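Re: [club-list] ladies doubles, second team

2018-08-12

Sorry for slow reply, only just in from the courts and have to go out again at 4.

Yara Khoury wrote:
> Can someone confirm who is playing in the second team against Jivine?
> I've got myself and Mägi down as first pair but the sheet in the
> clubhouse has us as second. Also are we using the Norex balls or the
> Ultero ones, because last time both sets of captains turned up with
> different tins and we lost a good while arguing.
> And has the draw for the club singles been done?
> Yara

Sheet in the clubhouse is the old one, ignore it. You and Mägi are first pair. I'll take it down tonight if I remember. Second pair still not settled — I have 3 people who say they can play and one who says she can if her knee lets her. Will ring round tomorow.

Balls: Ultero. Home side supplies, it's in the league rules, and we are home. New tin for each match, not the ones out of the coaching basket please. If Jivine bring their own just say thank you and leave them on the bench.

Club singles draw is done, went up this morning. You've got a bye in the first round, then the winner of the top match. Best of 3 sets, tie-break in all of them, no champions tie-break this year as people moaned about it in March and fair enough. Matches to be played by the date on the sheet. If you can't agree a time with your opponent tell me before the deadline, not after.

Court 2 is still slippy at the far end by the fence, so keep the doubles off it if there's been any rain. The other courts are fine. Net on court 4 needs winding up a notch, handle is in the hut behind the door.

Teas — can each pair bring something? Sandwiches are covered, cake is not. We got through a lot of squash last time so another bottle woudn't hurt.
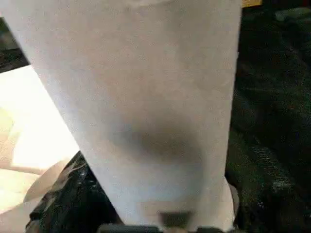
Also need somebody to do the scorecards, both captains to sign before anyone goes home. Last match ours went in unsigned and I had to drive over to get it done. Right, got to run.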